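Call for Participants: Household Travel Diary Study, Privberg and Surrounding Townships

The Rumach Institute for Regional Transportation invites adult residents of Privberg, Calado and the outlying townships to take part in a study of everyday travel. The study is funded through September and will inform the next revision of the regional bus and road plan.

We are seeking 400 households. Each household will keep a travel diary for 16 consecutive days, recording every trip made by members aged 12 and over: the starting point, the destination, the means of travel and the purpose. Trips on foot count, including short ones. Diaries may be kept on paper or through the Institute's website.

Participants must be 18 or older, must have lived at their present address for at least six months, and must be able to complete the diary in English or Spanish. Car ownership is not required. Households without a vehicle are strongly encouraged to apply — they were underrepresented in the previous study, which drew 852 responses, most of them from two-car homes.

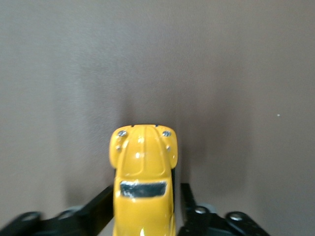 One member of an earlier panel wrote afterward that the diary took less of the evening than expected, but that the trip purpose codes were confusing and the weekend pages too small for a family with three drivers. Both the codes and the weekend pages have been revised in response.

Each household that returns a complete diary will receive a $75 payment by check or prepaid card. Partial diaries of at least eight days will be paid at half that rate. Participation is voluntary, and a household may withdraw at any time.

Addresses are used for mapping only and are stored separately from diary entries. No individual record will be released to employers, insurers or law enforcement except as required by law.

To apply, complete the screening form on the Institute's website or request a copy by mail from Rumach Institute, Gundik Building, P.O. Box 3602, Privberg. Please include a daytime telephone number. Selected households will be notified in writing — applicants who are not selected may ask to be placed on the waiting list.

Posted Sunday, February 4, 2024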